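Skillet Cornbread with Corn and Scallions

I make this pretty much every Saturday from the first cold week until spring, and it goes with chili, beans, leftover ham, you name it. It's my aunt's recipe from Bakness, except she used lard and I use butter, and she'd have something to say about the scallions.

What you need: 200 grams of medium yellow cornmeal (I buy the Flemley one, but any medium grind works), 100 grams of all-purpose flour, two teaspoons of baking powder, half a teaspoon of baking soda, a teaspoon of salt, a spoonful of sugar if you like it, 500 ml of buttermilk, two large eggs, 80 grams of butter, a cup of corn kernels, and four scallions sliced thin.

Put your skillet in the oven while it heats to 425. I use a ten-inch cast iron one. Leave it in there a good fifteen minutes, longer if your oven is slow like my old Trernier (I love it, but it takes forever!).

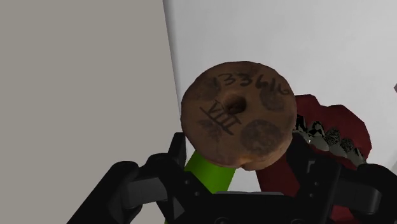
Stir the cornmeal, flour, baking powder, soda, salt and sugar together in a big bowl. In another bowl, beat the eggs and then whisk in the buttermilk. Melt the butter and pour most of it into the buttermilk, but hang on to a spoonful or so for the pan. If it goes a little lumpy, that's fine – cold buttermilk does that to butter, and it all melts again in the oven.

Now tip the wet into the dry and stir with a wooden spoon until you don't see any more flour. Fold in the corn and the scallions. The batter will look thin. Let it sit five minutes and the cornmeal will drink some of it up.

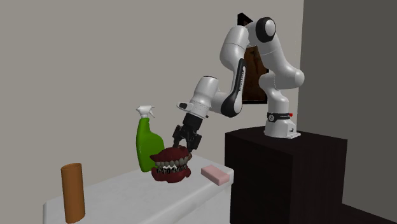

Robot arm above a model of dentures.

Take the skillet out (thick mitt, please, I have the scar) and swirl the last of the butter around in it. It should sizzle right away. Pour in the batter, smooth it toward the sides, and get it back in the oven for 22 to 25 minutes. You want brown edges pulling away from the pan and a toothpick that comes out clean.

Give it ten minutes before you cut it. I know. Do it anyway, or the middle crumbles all over the place.

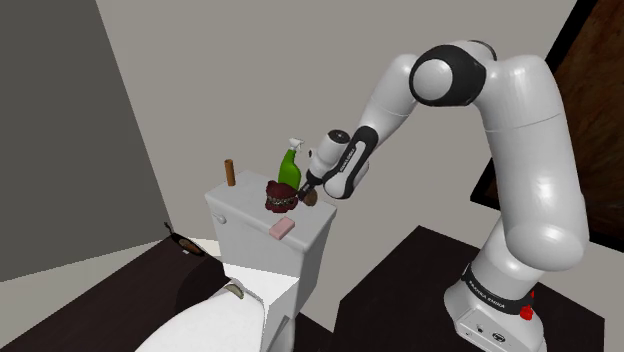

White robot arm reaching over a toilet.

Leftovers keep two days wrapped in foil. I split a wedge, fry it cut side down in butter, and put a spoonful of Kaplan pepper jelly on top. You can freeze it too, in wedges, and warm them straight from the freezer at 350 until they're hot in the middle.

If you only have frozen corn, thaw it and pat it dry first. Canned is okay, just drain it really well.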